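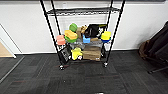 Why bother emptying a whole shelf when you could just straighten things up where they sit? A reader left that under my pantry post, and fair enough, I used to do it that way too. You straighten, you step back, you feel pretty pleased, and by Friday it's a jumble again. So today I want to take you through how I sort out an open wire rack one shelf at a time, using the one in our playroom, home to soft toys, sponges, bags and whatever gets put down on the way past.

How to sort out a wire shelving unit, one shelf at a time

Posted Monday, January 6, 2025

What you'll need

A damp cloth and a dry one
An old toothbrush
A garbage bag and a bag for donations
Masking tape and a marker
A shelf liner, if you have small stuff (mine are from Skorno, $10 a pack)

Step 1: Pick your landing shelf

The middle shelf is the one I always go for. It's the easiest to reach without bending or stretching, so it fills up fastest with bits that don't belong anywhere, and it's also the nicest one to have clear while you work. Everything on it gets moved down to the lower shelf for now. Don't sort yet! I know it's tempting, especially when you find the thing you were hunting for in April, but if you start making decisions with your hands full you'll be there till supper.

Soft things first, then blocks and cups, then the odds and ends. Plastic bags get shaken out over the floor before they go anywhere. I've lost more puzzle pieces to the bottom of a bag than to the vacuum, and I say that as someone with a very hungry vacuum.

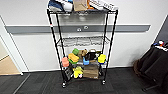

Once your landing shelf is bare, give the wires a wipe. Go along the long wires first and then across, and use the toothbrush where the shelf meets the posts, where the fluff packs in and goes sort of felty. Dry it off properly after. If your rack is on casters, roll it out a little and do the floor behind it while you're at it (lock the wheels again when you're done, if yours have locks).

Step 2: Sort from the crowded shelf up

Now you can make decisions. Take things off the lower shelf a few at a time and bring them up to the landing shelf, grouped by what they are and not by who they belong to. Plush toys with plush toys. Cleaning sponges shouldn't be living with toy blocks, but at our place they do, every single time, so they get their own spot at one end.

Anything that's broken, sticky beyond saving or missing its other half goes in the garbage bag. I give myself 10 seconds per object. If I'm still humming and hawing after that it stays, and I'll have another go at it next time. Life's too short to agonize over a plastic cup.
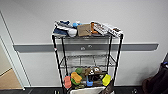

Middle shelf bare, top and bottom full.

Step 3: Deal with the top

Leave the top for last. Ours is where folded fabric and cardboard packaging go to retire, and because it's up high it's so easy to slide one more box on and pretend you didn't. Bring it all down in small armfuls. Flatten the boxes you don't need, refold the fabric and put only light things back up there. Nothing should poke out past the posts. I caught my forehead on the corner of a carton once and I've been a bit strict on this point ever since!

If you've got more fabric than the shelf will hold, roll it and stand the rolls in a bin. My bin is a Kuusisto, the plain lidded kind, but a dishpan does the same job.
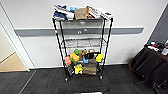 I'd do the top first, one commenter said when I shared an earlier version of this, because dust falls down and you end up wiping everything twice. You're right about the dust, and if your rack hasn't been touched in 6 months, go ahead and run a cloth over the top pile before you begin. I still like having the middle clear before I bring the high stuff down, so there's somewhere to set it besides the floor.

Step 4: Label and put back

Masking tape along the front wire, marker on the tape. Write the group on it, not the individual items, or you'll be relabelling every week. Heavy things low, favourites in the middle, light things up top. Put the liner under anything small enough to tip through the wires.

Then leave a bit of room on the middle shelf, about the width of your two hands. Something will get dumped there by tomorrow and it may as well have a spot.

Next up is the craft cupboard, and I'm going to need a bigger garbage bag.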